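Student Project Report: Effect of Reflective Enclosure Panels on Wrist-Camera Grasp Policies
Author: Géza Szilágyi
Project group: Miter

3. Method

The project examined whether a grasp policy trained on wrist-camera images loses accuracy when the arm works beside a transparent panel. All trials took place in the Pratolby test enclosure, which has foam on the ceiling and a clear panel held in a dark frame. The policy was trained on 2000 grasp attempts recorded in an open work area with plain walls. No images from the enclosure were included in the training set.

Each trial began with the wrist tilted back to a fixed start pose. In this pose the camera sees very little of the work surface, and the policy must choose its first motion from the background and the gripper finger alone. The start pose was kept the same for all trials so that the reflections would be comparable between runs.
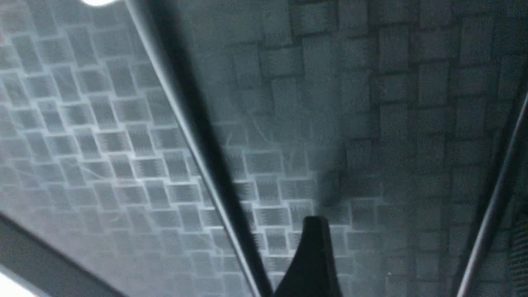

Figure 4. Wrist-camera view toward the foam ceiling. The tile pattern appears with higher contrast on the transparent panel at left than on the foam itself.

The repeated pattern was expected to cause the most difficulty. The Hajdu feature tracker, used to estimate wrist motion between images, selects points with strong local contrast, and a reflected point does not move in the way a fixed point does. To measure this effect, the trials were run under two conditions: with full images, and with the panel region masked before the images reached the tracker. The mask was drawn by hand for the start pose and then updated from the joint angles.

4. Results

A total of 700 trials were completed in August, divided equally between the two conditions. With full images, the policy failed to reach the object in 44 trials. With the mask applied, it failed in 10. Most failures in the first condition took place within the opening motion — before the object had entered the camera view — and showed the same sideways drift toward the panel.

The mask did not improve grasp quality once the object was in view. Errors at that stage were similar in both conditions and were traced to the Tumeo depth module, whose settings were not changed during the project.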